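Keeping a Meditation Corner When You Also Keep a House

My guides have told me many things over the years, most of them about patience, and none of them about dust. For dust I have had to work out my own system. I share it for anyone who channels, prays, or sits quietly in the spare room and would like to stop sneezing during the opening invocation.

Start with the candles. Wax on a shelf comes up best cold. Lay a bag of ice on it, wait, and lift the wax with an old library card. Wax on a robe goes between two paper towels under a warm iron. Wax on the cat is between you and the cat.
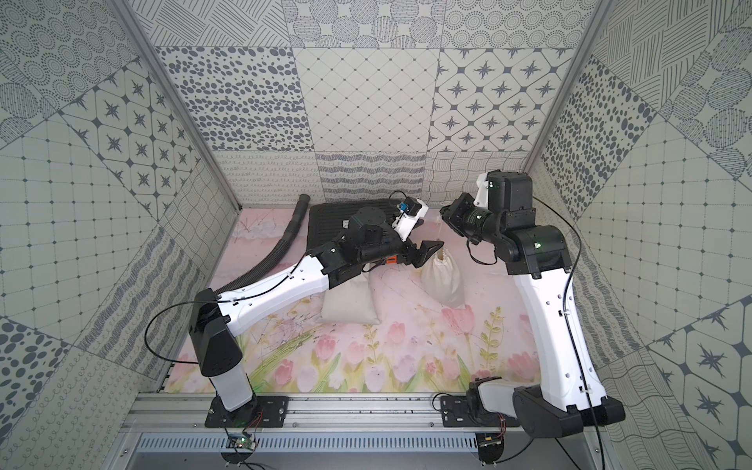

Crystals should be dusted with a soft makeup brush. Keep selenite away from water, whatever the lady at the Kumau fair told you, and don't put amethyst on a sunny windowsill unless you want it paler. When they're clean, put them away in cloth. A pair of plain beige bags like those will do, one for the stones that scratch and one for the stones that get scratched. I kept mine all together for 2 years and the fluorite has not forgiven me.

Incense ash is next. Let it go completely cold, overnight if you can stand it, before it goes anywhere near a trash can. I once emptied a warm burner into a wastebasket full of tissues and had a very brief, very bright vision.

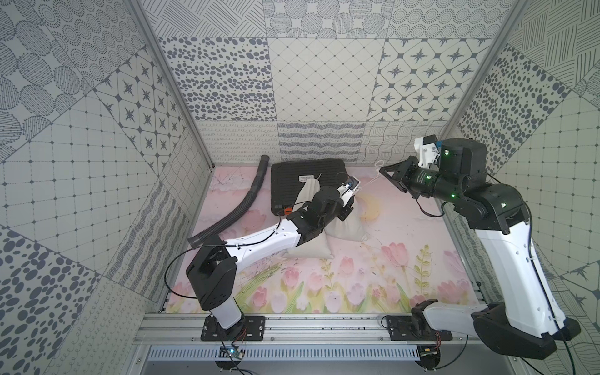

Cream-colored sack resting on a ridged black pad.

Sage bundles shed. Burn them over a wide dish of sand, and open a window first, which also gives whatever you are clearing out somewhere to go. The smoke alarm at our Tivine circle has joined in 4 times, always during the silence.
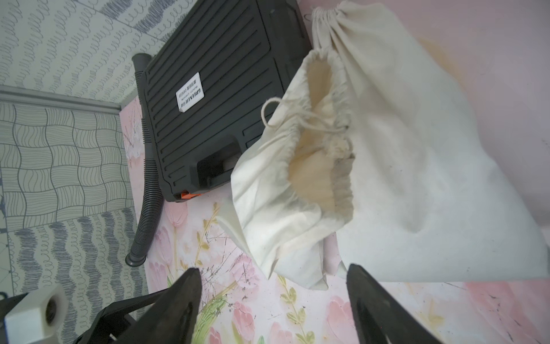 Floor cushions filled with buckwheat can't go in the wash. Empty the hulls into a big pot, wash the cover alone, and let it dry all the way through before you refill it. Do this outdoors. I did it in the hallway one August and I am still finding hulls in places I'd have called spiritually closed.

For singing bowls, use warm water, a drop of dish soap and a dry towel. Skip the steel wool.
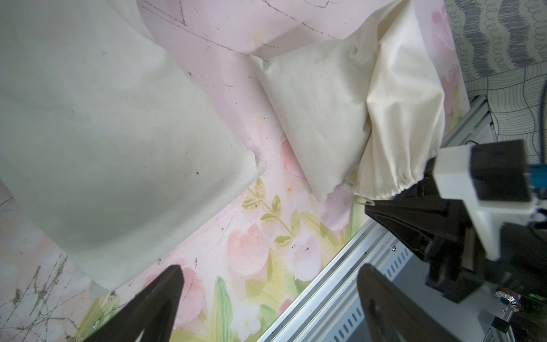 Write your messages in pencil, too. Ink runs when tea is spilled on it, and tea will be spilled. I lost the second half of a long teaching on the coming age to a mug of peppermint, so I can tell you that great changes are on the way, but I can't tell you which ones.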